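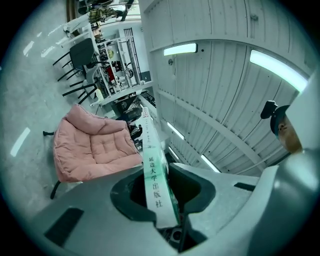 *Gripper view, book pick task*

**Prorevis project group, Thursday meeting**
Started 4.15 pm, Wyn Watkins chairing, Hefin Griffiths on notes (sorry in advance)

Present: Wyn, Hefin, both second years on the tracking side, everyone on hardware. Apologies from the writeup pair, they have a lab until 6.

**1. Last minutes**

Accepted. One correction: the spare battery was lent to the Grulbridge group, not given. Hefin to get it back.

**2. Book task – where we're at**

- 128 demos on the drive. Target for the Landeg heat was the same number so target met, but see below
- 36 of those have no sync signal at the start. Can be lined up by hand, nobody wants to
- Wyn's view is redo the 36, it's an arvo's work. Hefin thinks lining up by hand is quicker if we do it in pairs. Put to a vote, redo won
- Paperbacks much more annoying than hardcovers. Covers bow when the fingers close and the spine rolls. Squeeze nearer the spine edge seems to help but we haven't written down how near
- Agreed everybody starts with the fingers fully open. Some demos start half closed and you can tell from the plots straight away

Discussion about whether to keep failed picks. Rules for Landeg say demos must be "complete", doesn't say succesful. Wyn emailed the organisers, no reply yet. Keep the fails in their own folder till we hear. Do NOT delete.

Also labels. We've got "grab", "pick", "pick up" and "lift" all meaning the same thing. From now on it is **pick**. Hefin to fix the old ones with a script.

**3. Tracking**

Tag dropouts still the biggest headache. Hosus build from last week loses the gripper pose whenever the wrist turns past side-on, then it snaps back with a jump and the smoothing makes it look like the book flew sideways. Second years reckon it's the filter settings. Wyn reckons it's glare off the floor. Possibly both. Long argument, cut short.

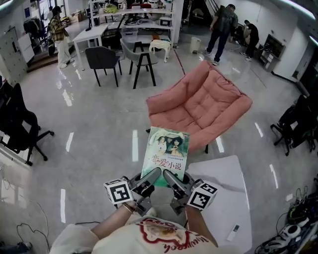

Calibration gets checked before every block from now on, not just at the start of the day. Whoever holds the gripper brings it up in front and keeps it still until the pose settles, then says "go" out loud so the person on the laptop can mark it. We want both marker cubes in the head view at once, the way they are with the green 恋爱小说 paperback in the fingers, one cube either side and neither hidden by a forearm. If only one side is showing, stop and start again, don't try to fix it while recording. Same goes for sleeves, roll them up if they flop over a marker. Second years asked if the book itself could block a tag. Big atlas maybe. Will test with the largest one in the box.

Glare: floor is shiny, ceiling lights come up as bright streaks in the head view. Suggestion to turn off the lights nearest the window end and see if tracking improves. Try it both ways, 6 demos each, same book, same person. Write the result on the whiteboard and also *in the log*, last time it only went on the whiteboard and got wiped.

**4. Hardware**

- Finger pads. Current ones slip on glossy covers. Hardware tried a softer silicone, grips better but picks up dust and then it's worse than before. Going to try a ribbed print
- Screw on the second gripper keeps backing out. Threadlocker on order
- 4 new SD cards arrived. Label them with texta before use, not after
- Cable run. Black cables across the floor on the left side need taping down, and the pile of gear in the right corner needs to go onto a trolley. Someone will go over. Wyn to find the gaffer tape
- Charging: put both grippers back on the powerboard when you finish. Both. Found one flat again Tuesday... sorry that should be last session

**5. Where books go**

Right now each demo ends wherever the person feels like ending. Model is going to hate this. Options:

1. End on the white table, flat, cover up
2. End upright between two bookends
3. Pass to a second person

Option 3 dropped, too much going on for a heat. Option 2 looks best and is closest to the Landeg scoring sheet but the success rate in practice was awful. Hefin argued for starting with 1 and moving to 2 once the pads are sorted. Agreed. Wyn wants it noted he thinks we're being too cautious. Noted.

Start positions: mix it up. Table, seat of a chair, shelf. Chair seats that are padded are good practice as the book sinks a bit and the lower finger has to get under. Please don't leave books on seats between sessions.

Also mix of languages on the covers and spines is on purpose, text recognition isn't part of our entry and we don't want the model leaning on it. Leave the mix as it is. A couple of people have been picking only the ones they can read!

**6. People walking through**

Brought up by tracking. Other people use the space while we're recording and they turn up in the background. Wyn says fine, the comp venue will be full of people too. Agreed to keep recording with people about but:

- ask before you record, everyone, every time
- if someone steps between you and the book, stop
- faces get blurred before anything's uploaded. Hosus has a tool for this, slow as, run it overnight

**7. Landeg entry**

Form due end of January. Needs team name as printed on the shirts, a one page method summary, and a two minute video. Method summary is half drafted. The tracking paragraph is out of date and claims things we no longer do. Second years to rewrite. Hefin to cut the intro, it's most of the page.

Video: no music. Short discussion. Still no music.

Travel – Grulbridge group offered to share a van. Depends whether they give us the battery back (joke, mostly). Wyn to ask about seats and gear space.

**8. Other business**

Log book has gone missing again. Was on the shelving. If you have it, put it back, no questions.

New members want a go on the gripper. Fine, but practice demos go in the practice folder. Found three in the main set with someone saying "which button" the whole way through.

**Actions**

| What | Who |
|---|---|
| Redo the 36 unsynced demos | Wyn + whoever's free |
| Relabel script | Hefin |
| Lights on/off test | Tracking |
| Ribbed pads, threadlocker | Hardware |
| Tape cables, trolley | Wyn |
| Battery from Grulbridge | Hefin |
| Method summary, tracking para | Second years |
| Chase Landeg re failed demos | Wyn |

Closed 5.25 pm. Next one same time, same room, bring your own chargers.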